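Sixteen hours later and my voice is still shot. I sound like a screen door. Worth it!

For anyone new here: I follow Brakbridge Pro Wrestling, which runs one Saturday a month out of the Fillwood rec center, and I have been going since May with the kind of devotion I used to save for bands. The room holds 300 people if they push the bleachers all the way back, and last night was the first time I've seen it full. People were standing along the wall by the vending machines. Somebody's grandmother had brought a cushion and a cowbell.

The opener was a tag match I'd been dreading a little, because the Brulel Boys have been stuck in the same feud all summer and I was ready for it to be over. Well, I take it back. They cut the long beatdown in half, kept the hot tag for when the crowd was really begging for it, and the whole thing was done in eight minutes. More of that, please. I love a match that knows when to go home.

Then Hiyori Sugawara came out, and I need to talk about Hiyori Sugawara.

She's only had 18 matches (she says so on the mic, every time, and adds one each month, which I find ridiculously charming). What gets me is how much she does between the moves. She'll take a simple wristlock and shake her fingers out afterward for the next five minutes, and then when she goes for her big lift at the end, the arm gives out and you believe it, because she has been telling you about that arm the entire time. So many people forget the bad leg the second it's their turn to run the ropes. She never does. I was sitting next to a guy who'd spent the whole first half on his phone, and by the end he was yelling "switch arms!" at her like she could hear him.

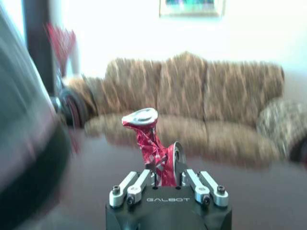 Kausar Mirani wrote to me this morning to disagree. "She's great, but the arm stuff went on too long and the finish lost me. If she can't lift Amparo at ten minutes, why can she do it at fourteen? I wanted her to win with a roll-up and run for it."

Okay, fair, and I went back and forth on it over breakfast. My answer is that she did switch arms! Watch for it when the show goes up online. The first try is all right arm and it collapses. The second time she gets her shoulder under and does nearly everything with her legs and her left side, and it's ugly and slow and she almost drops her. I thought it was the best thing on the card. But a roll-up would have been fun too, and it would have left more in the tank for a rematch, so Kausar gets half a point.

Amparo Escobar deserves a lot of the credit here. She's been the mean veteran all year and she's so good at it. There's a thing she does where she stops to fix her hair while the referee is counting, and the boos come down like rain. Last night she did it twice, and the second time it cost her, and I swear the roof moved.

The title match was Sherif Morsy against Abdel Rahman, two out of three falls, and I'll be a bit grumpier about that one. I like both of them. I like the stipulation. But if the first fall comes inside 2 minutes, everybody in the building knows you're going to all three, and it took the air out of the second fall for me. The crowd went quiet in a way I hadn't heard from them all night.

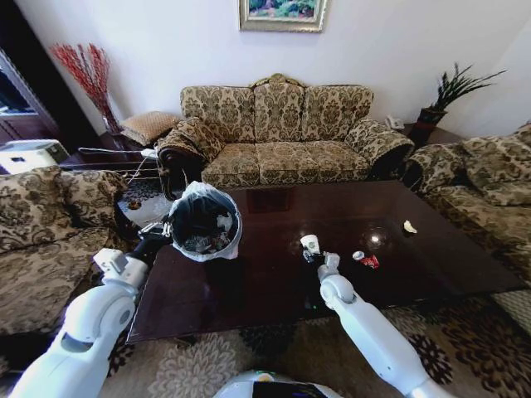
The third fall won me back, though. Morsy went to the mat and stayed there, just grinding away at a headlock, and every time Rahman got to one knee the noise built a little more. No dives, no tables, no interference, just two big guys fighting over who gets to stand up. When Rahman finally got to his feet and hit the backdrop, I was out of my seat with my coat half on and soda down my sleeve. New champion! I had him losing, so my prediction record for the year is now truly embarrassing.

A few leftovers:

- Hala Erraji did ring announcing for the first time and was terrific. Clear, fast, and she let the pauses breathe.
- The new entrance lights are much better, but the smoke machine needs to be turned down. Row two could not see the first entrance at all.
- The T-shirts came in! They had every size except mine, so I bought a poster.
- Merch table takes cards now. Dangerous for me personally.

Next month they've promised Sugawara and Escobar again, this time with no count-outs, so no hair-fixing breaks. I already have my ticket, same bleacher, left side by the pole. Come say hi if you're there, and bring cough drops.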